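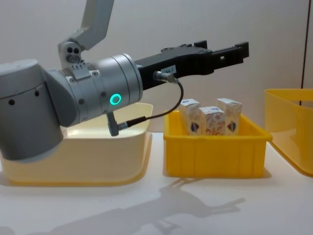 The shape of a bin

Small cartons spend most of their working life in open plastic containers. The choice of container decides how many of them reach the packing bench undamaged.

At Bramar's packing hall in Brondarton, the first delivery is broken down at 6.30 in the morning. Cartons come off the pallet, the outer film is slit and removed, and the small boxes inside are moved to open bins. They stay in those bins until an order calls for them. The hall keeps 236 bins in use and, until last January, had never written down what a bin was supposed to be.

The stock was mixed. Some bins had been bought new, some had arrived with goods and never gone back, and one batch had been made for laundry. Most held roughly the same volume on paper. In use they behaved quite differently, and the hall's own damage sheet for the year listed 2,933 cartons withdrawn for crushed corners, split flaps or scuffed print.

The sheet recorded where each carton was found. It did not record how it had been damaged, so the hall added a column for the type of bin and ran the sheet for another quarter. The column was filled in by whoever withdrew the carton, with a single letter for rim, corner or base.

Corners

A carton has square corners and a moulded bin generally does not. Rounded corners are easier to release from the mould, easier to wipe out, and less likely to crack when the bin is dropped. They also take away the part of the floor where a box would fit most naturally. A box pushed into a rounded corner rides up the curve and sits at a slight angle, and the next box rests on its raised edge.

The loss of floor area is small in a large bin. In a small one it can remove a whole column of boxes. Bramar now fills from the middle of the long side outwards and leaves the corners open. Capacity falls on paper, but the top layer lies flat and the printed faces stay readable from above.

Rims

A wide, flared rim stiffens the wall and gives the hand something to hold. It has two drawbacks. Bins with flared rims cannot be placed wall to wall, and the gap between them collects leaflets, tape ends and the occasional thin carton. The flare also hides the upper part of the inside wall from anyone standing directly over it, depending on its depth.

The Drendum pattern, which the hall adopted for its middle shelves, has a narrow rim turned straight down. It stands closer to its neighbour and its label can be read without moving the bin. It is less comfortable to carry when full. For that reason the flared type was kept for anything that travels between benches, and the narrow type for anything that stays put.

Colour

Pale bins show dirt, and this is counted in their favour. Grit on the floor of a bin scratches coated board, and it is seen sooner on cream or white than on dark blue. Pale walls also throw some light back on to the contents, a help on lower shelves. The drawback is contrast: a white carton in a white bin is easily missed at the end of a shift. Bramar puts white cartons in grey.

Filling

The written rule is one page long. Boxes of one size go in one bin. They stand on their longest edge if the printed end is to face up, and lie flat if they weigh more than the board can carry on edge. The top layer finishes below the rim, with enough clearance for a hand to enter beside the stack. A bin with space left over is not topped up with a different product.

That last point met the most resistance. An open space between boxes looks like waste, and the habit is to close it. In practice the space is what allows a box to be taken out without dragging the one next to it. When the bins were packed tight, flaps caught on each other and tore along the glue line.

Order on the bench

Three bins at a time is the working limit for one packer. They are set side by side, with the heaviest product in the middle. Spare bins go under the bench, empty, nested in stacks. Nesting depends on the taper of the wall, and bins of different makes jam if they are forced together, so each pattern has its own stack.

Cleaning takes place when a bin is emptied and at no fixed interval. It is turned over, knocked once on the base and wiped dry. A wet wash is kept for spills.

The second sheet

The following year's sheet listed 1,851 cartons withdrawn. The volume handled was similar, though the product mix had changed, and Bramar does not credit the bins with the whole of the difference. Split flaps fell furthest. Crushed corners fell less, and most of those remaining were traced to the pallet stage, before any bin was involved.

The hall has since ordered 50 more bins of the narrow-rimmed type. A trial of folding inserts from Bråten is under way on the lower shelves, where part-filled bins allow tall cartons to lean. The inserts hold the stack upright but have to be lifted out before a bin can be nested, and the packers have asked for a version that folds flat against the wall.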